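Un robot, au départ, ne sait rien faire. On le sort de son carton, on le branche, et il reste là, très digne, comme un lampadaire qui aurait coûté le prix d'une voiture. Pour qu'il prenne une tasse, il faut lui montrer. Et pour lui montrer, il y a deux grandes méthodes, toutes les deux un peu ridicules à regarder.

## Méthode 1 : tenir la main du robot

Tu as peut-être appris à tracer les lettres avec un adulte qui guidait ton poignet. Avec un bras robot, c'est pareil. On met le bras en mode « mou » : ses moteurs le portent juste assez pour qu'il ne s'écroule pas, et on peut le pousser comme on veut. On attrape la pince, on l'amène jusqu'à la tasse, on la ferme, on soulève.

Pendant ce temps, le robot enregistre la position de toutes ses articulations, de nombreuses fois par seconde. Il retient tout. Y compris le moment où tu as éternué.

## Méthode 2 : le commander de loin

On peut aussi rester assis et faire bouger le bras avec une manette, une souris spéciale ou un casque de réalité virtuelle. Ça s'appelle la **téléopération** (« télé » veut dire « loin », comme dans téléphone). Quand ta main avance, la pince avance. Quand ta main tremble, la pince tremble aussi, avec une fidélité assez vexante.

Dans le projet Nullik, on commence par la téléopération dans un monde simulé, calculé par un ordinateur. Un bras simulé qui tape dans un mur simulé, ça ne coûte rien à réparer. On appuie sur une touche et tout revient à sa place, ce qu'aucune chambre d'enfant n'a jamais réussi à faire.

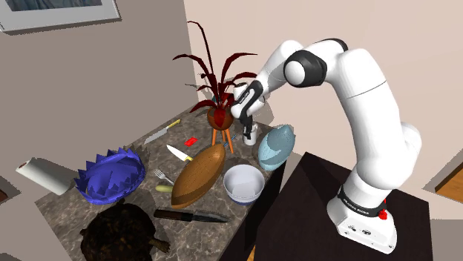 *Dans le simulateur : la pince se tient au-dessus de la petite tasse blanche, juste à côté de la plante aux feuilles rouges.*

Attraper une tasse, tu fais ça sans y penser, parfois même sans te réveiller complètement. Pour la personne qui tient la manette, c'est une autre histoire. Elle regarde un écran plat et doit deviner si la pince est au-dessus de la tasse, devant ou derrière. Ferme un œil et essaie de toucher le bout d'un crayon avec ton doigt : tu verras le problème. En plus, il y a des choses autour. Un pot de fleurs, par exemple, n'a pas la politesse de se pousser.

## Pourquoi autant de bazar ?

Un plan de travail bien rangé serait plus facile. Mais le robot apprendrait seulement à travailler sur un plan de travail bien rangé, et il faudrait ensuite lui trouver une famille qui en possède un. Alors on mélange. Des couteaux, une fourchette, un rouleau d'essuie-tout, une grosse tortue brune : à lui de comprendre que, si on demande la tasse, on veut la tasse et pas la tortue.

## Encore une fois, s'il te plaît

Une seule démonstration ne suffit pas. Si la tasse est toujours au même endroit, le robot apprend un geste par cœur, comme une poésie récitée sans l'écouter. Déplace la tasse et il refermera sa pince sur du vide, avec beaucoup d'assurance.

Il faut donc recommencer en changeant la place des objets. Pour l'exercice de la tasse, l'équipe de Nullik a enregistré 298 démonstrations depuis le mois de mai. Elle en a jeté 38 : tasse renversée, mauvais objet, ou pilote parti goûter sans arrêter l'enregistrement. Avec les autres exercices, la collection complète atteint 1 490 démonstrations.

Ensuite, un programme étudie tous ces exemples et cherche ce qui se ressemble : « quand je vois la tasse ici, la main va plutôt par là ». On appelle cela l'**apprentissage par imitation**. Les bonnes habitudes sont copiées. Les mauvaises aussi. Si tous les pilotes font un petit détour inutile par la gauche, le robot fera son petit détour par la gauche, très sérieusement.

## À toi de jouer

Il te faut une personne pour faire le robot, un foulard, un gobelet en plastique vide et une table sans rien de fragile.

1. Bande les yeux du robot et assieds-le devant la table.
2. Pose le gobelet quelque part.
3. Guide sa main **seulement avec ta voix** : « avance », « à gauche », « descends », « ferme ».
4. Change le gobelet de place et recommence 4 fois, puis échangez les rôles.

Le robot n'a pas le droit de deviner. Si tu dis « avance » et que tu oublies de dire « stop », il continue.

## Les mots à garder

- **Pince** : la main du robot. Deux doigts, et il s'en contente.
- **Démonstration** : un essai enregistré, du début à la fin.
- **Simulateur** : un monde calculé par un ordinateur, où l'on peut rater sans balayer.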